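Pruker Folding Table, White, Model 509

The Pruker 509 is a rectangular folding table with a smooth white top. It is sold for kitchens, craft rooms, school lunch areas and anywhere else a spare work surface is needed for part of the day. The top wipes clean with a damp cloth and mild soap. Do not use scouring pads or bleach on it.

The legs fold flat under the top and lock with a slide catch on each side. Folded, the table stands on its long edge and fits behind most doors. Rubber feet are fitted as standard, and spares are sold in packs of 15.

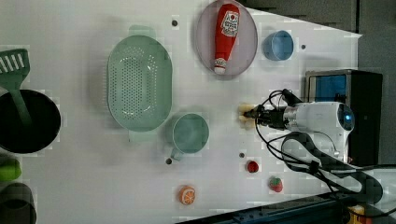 White tabletop with play kitchen items, including a red ketchup bottle and a light blue cup.

Weight and load
The table weighs 40 pounds. Keep heavy items over the legs where possible, and do not sit or stand on the top.

Finish
White only. The Skornness bench, sold separately, comes in a matching white. The older Cuautle top in gray has been discontinued, but replacement catches for it are still in stock and also fit the 509.

Delivery
Tables ship flat from our Clurham warehouse, one per carton. Orders placed before noon go out the next working day. There is no Saturday delivery. Schools and clubs ordering several tables should call for a freight quote before paying online.

In the carton
Table, four rubber feet (fitted), instruction sheet. No tools needed.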